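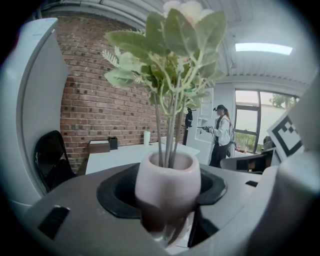 Household chore automation

Household chore automation is the use of machines to carry out the everyday work of keeping a home or a small workplace in order: washing, wiping, tidying, folding, carrying and putting away. The term is usually kept for machines that move about or handle objects. Older appliances such as the washing machine and the dishwasher do a great deal of the labour once associated with their names, but they are generally treated separately, as they stay where they are put and wait for somebody to fill and empty them.

The short answer to the question most readers bring to the subject, whether a machine can do the housework yet, is that it can do some of it, in some rooms, on a good day. The longer answer takes up the rest of this article.

Floors and lawns

The chores that went first were the flat ones. A vacuuming or mowing machine has to cover an area and avoid falling down the stairs or into the pond, and it very seldom needs to pick anything up. Such machines have been ordinary household goods for years, and many owners speak of them with real fondness, even while rescuing them from under the sofa. They remain poor at corners, at tasselled rugs and at anything left lying about, so that a certain amount of tidying has to be done on the machine's behalf before it sets off.

Handling objects

Picking things up is a good deal harder, and it is here that most of the present effort goes. A factory arm can place the same part in the same spot all day long, but a home offers it a different arrangement every morning, and the things in a home are soft, thin, slippery, see-through or precious, sometimes several of these together.

Pot plants, real or artificial, make a good illustration. Moving one from a table to a windowsill is a job most people do with one hand while thinking about something else. For a machine, the pot has to be held firmly enough not to slide and gently enough not to crack, and kept upright the whole way. The foliage spreads well beyond the pot, bends when touched, and hides both the rim and whatever stands behind it. A ceramic pot with a rounded body offers little that is flat to press against, though a thick lip can be a help if the fingers are able to get beneath it. With a living plant there is loose soil to think of as well, and a weight that changes with watering.

Teaching by demonstration

Much recent work relies on people showing the machine what to do. One common way is for a person to carry a hand-held gripper fitted with a camera and to do the chore with that in place of their own fingers, while the movements are recorded. Printed square markers on the fingers allow the software to work out how far open they are. The attraction is that no robot need be present, so the work can be done in any ordinary room with a table and a few things on it, and the person can simply get on with it at a fairly natural pace.

The drawback is that a machine trained this way tends to be good at what it has been shown and rather lost elsewhere. In November the Flisau workshop, a small group led by Jocelyn Caron, reported on a tidying trial in which an arm was given 100 attempts at moving small household items from a table to a shelf. It finished 54 of them without help. The training set held 618 demonstrations, and Caron's notes remark, quite cheerfully, that nearly all the cups in it had been white.

Laundry, kitchens and workshops

Folding is the chore people ask after most. Flat towels are manageable, if slow; the Vumeo folding table, a bench-sized machine, takes 3 minutes over a bath towel, and its makers do not recommend it for fitted sheets. Loading a dishwasher has been shown many times under tidy conditions and is less dependable after a proper family dinner, when the plates are stacked anyhow and there is a fork in the bottom of the jug.

Shop floors are kinder places for machines, with better light, fewer cushions and the same goods coming round again. At Wososik, a maker of garden wares, an arm named Alcantara takes empty pots from a conveyor and sets them in trays. Vaughn Nakamura, who oversaw its fitting, wrote that it was perfectly happy until the potteries changed the glaze, whereupon the camera had to be set up afresh. Plants are still put into the pots by hand.

Outlook

Opinions differ on how soon a general household helper may be expected. Cost, safety near children and pets, and the time a machine takes over each job all weigh against it for now, and many people would gladly accept slowness if the work were done while they were out.

See also: Domestic appliance; Gripper; Learning from demonstration; Robotic lawnmower

Last edited 4/3/26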